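Search this site
Enter keywords

Diesel wagons should be rated by range at load

The published range of a diesel wagon is measured with one driver and an empty cargo area. Few owners use the car that way. A buyer who wants a wagon for long trips with passengers and bags learns nothing useful from the number on the window sheet.

I kept fuel records on a Drirkix wagon over 11 tanks. With the car empty, it covered 648 miles before the reserve light came on. The same route with four adults and 315 pounds of luggage used far more fuel, mostly on the grades past Pernbridge.

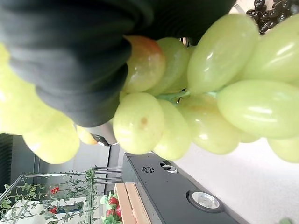

The loss is not spread evenly. At a steady 50 mph on flat road, added weight costs little. On a climb the gearbox drops two ratios and holds them, and consumption stays high until the road levels. A single combined figure hides this.

Makers already have the data. Axle loads, gear maps and fuel maps are all set before a car goes on sale. Printing a second range figure, at full rated load, would take one more line on the sheet. 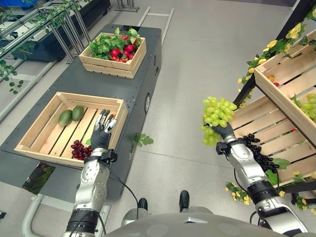
Heiðrún Hjaltested objects that a second figure would confuse buyers, who would compare the loaded range of one car with the empty range of another. She would prefer one test at half load. I think half load is a poor choice, as it matches neither the commute nor the vacation.

Tire pressure also needs to be fixed in the test. Most handbooks give a higher setting for full load, and many drivers never use it.

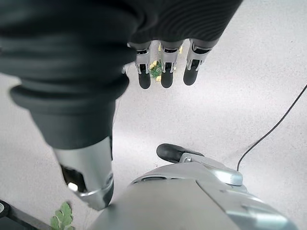
Tank size should be listed beside both figures. A large tank can make a thirsty engine look good on range alone.

Comments (3)

Pascal Hollmann
Which axle ratio? The Drirkix came with two and the short one is much worse on hills.

Teguh Hutapea
Roof boxes matter more than weight in my experience. Test that first.

Luzius Sutter
The reserve light is a bad end point. Mine comes on early when parked nose down. Fill to the first click and divide.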